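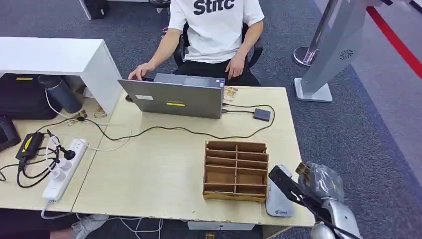

How I sort out desk cables with a cardboard organizer

My desk goes wrong in the same way every few months. A charger gets plugged in for one afternoon, a second one joins it, and before long I'm moving loops of black cable out of the way to put a mug down. I had a proper go at it in February and it's stayed decent, so I've written down what I did. It took me one evening (with a long tea break) and hardly any money.

You'll need a cardboard organizer with open compartments, some hook-and-loop ties, masking tape and a pen. My ties came from Ullex in a pack of 20, and I've still got most of them!

First, save your work and shut the laptop down. Switch the power strip off at the wall, then unplug everything from it. Yes, everything, even the one you're sure about. Follow each cable along to its other end and stick a bit of masking tape near the plug with a name on it. I found one that didn't belong to anything I own, and I still can't bring myself to throw it out.

Next, decide what gets to stay out. For me that's the laptop charger and one phone lead. Laptop chargers are awkward because the adapter box sits halfway along, so you've got two lengths to deal with. I put the box down flat towards the back of the desk, leave enough slack to shift the laptop a bit, and fold the rest into a loose figure of eight with a tie round the middle. Don't wind it tightly round the box, it's hard on the cable where it joins. And leave the box uncovered, they get warm.

Everything else goes in the organizer. Coil each lead about as wide as your palm, tie it, and give it a slot to itself. Big adapters go in the bottom row so the thing doesn't tip. If a slot's too narrow, cut a partition out with scissors, cardboard is very forgiving. Mine was a flat-pack one from Pumis and I ran tape along the inside corners as well.

Snacks get one slot, by the way. I used to keep them all over the desk and I was forever finding wrappers behind the screen.

Last job, plug the strip back in with only the cables you kept. If your desk is really two tables pushed together, keep the strip on one side and run the leads along the back edge, and check nothing's pinched in the join.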